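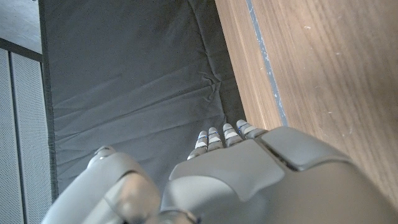

The hand over the dark cloth, morning.

Hermine Plattner had folded sheets for a living since before the Hillholm hotel had an elevator, and she did not care for the way the young man from Camenzind kept saying "fold" as if it were one thing. There was the fold for a flat sheet and the fold for a fitted one, and the fold you did when your hip was bad and you had the corner of a table to lean on, and then there was what her sister did, which in Hermine's opinion should have had some other name altogether.

"We're not asking it to fold yet," said the young man. His name was Loven and he had a nice face, a little tired around the eyes. "We just want you to tell us what you would check, if it were a new girl on her first day."

"On her first day I would check whether she had eaten breakfast," said Hermine.

He wrote that down, bless him.

They had sent her a letter in April, a real one with a stamp, asking whether she would come and spend some time as an adviser. The pay was 310 for the visit, and lunch. Her niece had read it over twice on the phone looking for the trick in it and hadn't found one, so Hermine had put on her good shoes and her gray cardigan and taken the early train, with a sandwich in her bag in case lunch turned out to be one of those salads.

They called the machine Fluter. She had expected it to be bigger, or perhaps smaller - she couldn't have told you which, only that she had been ready for something else. What she noticed were the fingers. They were slimmer than hers had been in thirty years. She looked at them for a good while and then looked at her own, with the knuckle that had never gone down after the winter of the broken mangle, and she put her own back in her lap.

"How does it know the cloth is there?" she asked.

Loven began to explain. It was a long explanation and a kind one, and he used the word "pressure" a great many times. Hermine nodded along the way she used to nod at the hotel manager, and when he had finished she said, "So it can feel if a towel is still damp?"

"No," he said. "Not that."

"Well, then it will put damp towels on the shelf, and by the end of the week you'll have a smell in there you won't get out with anything."

He wrote that down too, and underlined it.

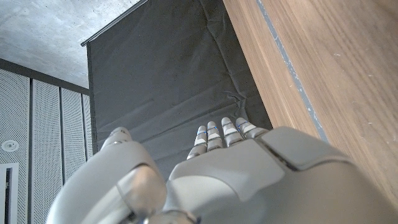 She got up after that and went closer, because her eyes weren't what they had been and because she had been sitting for an hour and her hip was telling her so. Loven came along beside her with his hand half out, not quite touching her elbow, in case.

"You see how it stops before it gets there," he said. "It's careful. We had an awful time making it careful. It used to be very sure of itself."

"They all are, to begin with," said Hermine. She was thinking of a girl who had come up from the valley one spring and scorched 17 pillowcases on her second morning, and had wept so hard over it that Hermine had ended up giving her the rest of the day off and finishing the ironing herself. That girl ran the whole linen room later on. She sent a card every Christmas, with the children on it, and lately with the children's children.

She told Loven about the pillowcases. She told it at some length, I'm afraid, with the name of the starch and what the weather had been doing, and he leaned against the wall and listened to all of it. Then he told her that Fluter had been through the same motion 4,000 times since the winter, just reaching and closing and opening again, and that on some mornings it still seemed to him as though it had never done it before.

"And do you give it the day off?" she asked.

He laughed. He had a good laugh, when it came. "I give myself one, sometimes."

Lunch was soup, to her relief, with proper bread. She ate the sandwich as well, half of it, and gave him the other half. It was liverwurst and pickle. He told her his mother had wanted him to go into the family bakery, and that he still woke at four whether he needed to or not, and Hermine said that four was a perfectly good hour, and that most of what she knew about people she had learned between four and six, with the machines going and the hallway lights still off.

In the afternoon he wanted to show her what he called handing over. It was a small enough thing. In a laundry you do it all day long: somebody has the clothespins and you need the clothespins, or you pass the spot remover across the sheet without looking up, and the other person's hand is simply there.

"Number 229," said Loven, to himself more than to her, and wrote it at the top of a clean page.
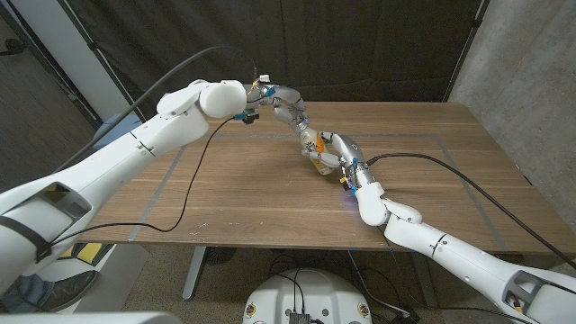

Afternoon: the little bottle with the orange label.

Hermine found that she was holding her breath, and that she had put out her own hand, palm up, a few inches above her knee.

"Slowly," she told it. "You have all day, sweetheart. Wait till you've both got it."

Loven looked over at her and then back at the table. He didn't write anything down that time. Somewhere out in the hallway a telephone was ringing, and they both let it ring.

"Can it do a bed?" she asked, much later, when she had her cardigan buttoned and her bag on her arm.

"No. Not the way you mean."

"Can it do a shirt?"

"One day, I hope. A bad one."

She thought this over. She had done a bad shirt herself once, and a great many after it, and had been shouted at for most of them by a woman long since dead whose voice she could still call up if she wanted to. It didn't seem right that a thing should have to learn shirts without anybody there who knew shirts.

"The collar is where they all go wrong," she said. "They start with the sleeves because the sleeves look hard. You want to do the collar first, from the points in."

"Would you come back and show us?"

Hermine looked at the clock. Her train went at twenty past five, and there was the walk to the station to think of, and the hip.

"Do you have an iron here?" she said. "A decent one, with some weight to it?"

They did not. She said she would bring hers.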